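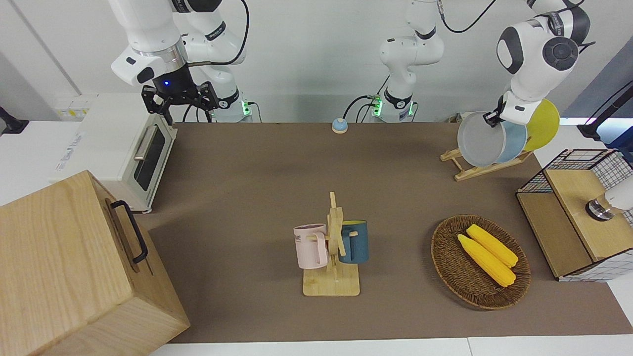
Figure 1. Two-arm station with kitchen objects: toaster oven, mug tree, dish rack.

Handout for unit 7: Planning the budget of a manipulation station
Course notes by Reet Uibo

Last Wednesday we spoke about the arms. Today we speak about everything else, because this is where students usually forget money. When Munther Akl prepared the first budget for our Mostyn exercise, he had one line for two arms and one line for "table and small things". The second line was wrong by a large sum.

Please divide your budget into four groups.

Group A, motion: arms, grippers, cables, controllers. Ask the seller if the gripper is included in the price. In many offers it is not. A two-arm station needs two grippers, and I advise to order spare fingers in the same purchase.

Group B, furniture: the table, the mat, shelves, mounts for lamps and cameras. The table must carry the arm bases without moving. Count also the power sockets you need behind the table.

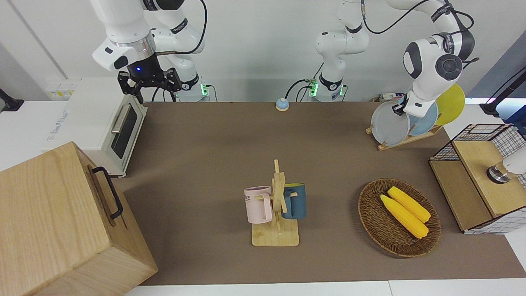 Group C, objects: the things which the arms will hold. They are cheap, but they have a short life. For plates and mugs, plan to replace the full set once in a term. In the exercise you may use 100 dollars for the first set and 1050 dollars for the whole year, with the larger items such as an oven or a cabinet included. Buy objects of different shape and color — a rack full of identical plates teaches you little about grasping.

Group D, people: hours for setup, calibration and repair. Austra Paju will give the hourly rates in room 101.

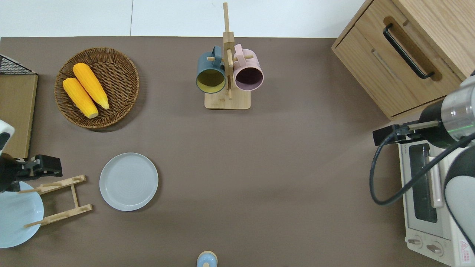 A second question is reach. Before you order furniture, draw the table from above and mark which arm can come to which object. A cabinet placed outside the reach is lost money. Do this on paper first, then with cardboard boxes of the correct size.

Homework: compare the two supplier offers, Flitness and Drallness. Write one page on which costs are missing from each offer. Drallness gives a lower price, but read its delivery conditions slowly. Send your page to Cletus Nguyen-Tran before the end of May.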